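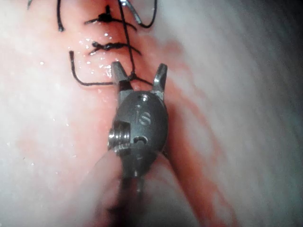
Suturing is one of the oldest skills taught at the Fludelport Centre for Surgical Skills, and it remains the one on which our trainees spend the most time. The Stitch and Knot gallery was set up to show the work at close range, where the spacing of the stitches and the path of the thread can be studied at leisure. Black thread stands out well against pale tissue, and a reader can follow the second length as it drops, bends sharply and runs across the surface to meet the open jaws. A row of sutures lies just beyond, along the line being closed.

Line of closure, with thread
Two lengths of black thread meet at a small dark junction near the base of the left jaw, in what appears to be the start of a loop or knot. Trainees are asked to look first at the long arc of the second thread, and then at the line of sutures.

Notes for viewers
The gallery is intended for trainees, theatre staff and members of the public with an interest in surgical craft. Some viewers may find close views of tissue uncomfortable, and teachers who wish to use the page with younger groups are advised to look through it beforehand.

Captions are kept short on purpose. Fuller teaching notes are held in the Centre's workbook, Thread and Tissue, which runs to 78 pages and covers the choice of thread, the handling of tissue edges, the tying of knots and the removal of stitches. The chapter on knots was revised in January by Hongmei Lu and Lleucu Griffiths. Printed copies are kept at the Centre's library desk and may be borrowed for two weeks.

Studying a stitch
Tutors at the Centre use the same short set of prompts when discussing a closure with a group:
Is the spacing between the stitches even?
Do the edges of the tissue meet without being pulled?
Where is the free end of the thread, and is it clear of the next stitch?
How much slack is there before the knot is drawn down?
Not every prompt can be answered from a single picture. Groups are encouraged to say so - a discussion of what cannot be judged is often as useful as one of what can.

Talks and viewings
A guided viewing of the gallery is held in the Gollora Room at 11 each month, led by Consuelo Huanca. Places are limited to 20 and should be reserved in advance through the library desk. The room is step-free and a hearing loop is fitted.

Use of pictures
Pictures may be used in teaching without charge, provided that the Centre is credited and the caption is kept with the picture. Requests for use in print or in publicity should be sent to the Centre's picture editor, Yevdokiia Moroz. Please give the title of the picture and the name of the publication.

Gallery text: Wanting Shen
Picture editor: Yevdokiia Moroz
Back to all galleries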